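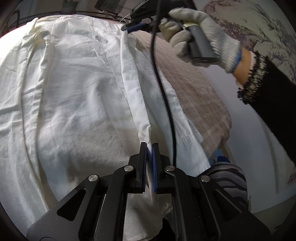
Mamo Wildlife Park, Keeper Outreach Team

Tips for washing show and keeper uniforms

Khaki shirts pick up mud, fish oil and hay dust on every shift. Shake them out outdoors and empty the pockets, where feed pellets like to hide.

Fish oil: rub in dish soap, leave it 19 minutes, then wash in the warmest water the label allows. Check the spot before drying. If you can still smell it, wash again.

Mud: let it dry and brush it off first.

Bird droppings: scrape with a dull knife and soak in cold water. Wear gloves.

Skip fabric softener on rain jackets. Close Velcro before washing or it will chew up the knits.

Hang shirts by the hem. Patches go on with a cool iron and a cloth over the top, 5 seconds at a time.

Stela Vasiliu has spare patches and buttons in the education office.

Updated October 22, 2024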